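Suvport Sorting Kit: Your Questions

What's in the kit?
A gripper with two black fingers, a wrist camera, three fabric bins and the Tallach sorting software. You supply the arm and a table.

Which categories can it learn?
Up to 7. We love starting people on bottle, plastic and can, and you can rename them any time!

Can it pick up crushed cans?
Yes, and it's our favorite thing to show off. Set the grip to Soft first and let the fingers close around the narrow part.

How many sample pictures do I need?
The kit ships with 3,582 already loaded. For a new category, add 191 of your own (more is great, but start there).

Do I have to empty the bins in any order?
No. Press Pause, empty whichever one you like, press Resume.

Does it work with the older Dostov controller?
Yes, after the August update.

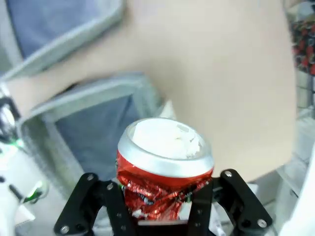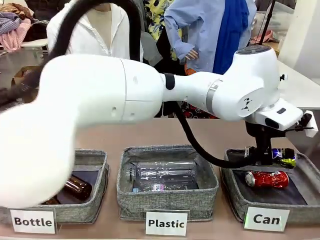

Top: a crushed red can in the gripper. Bottom: another can over the bin marked "Can."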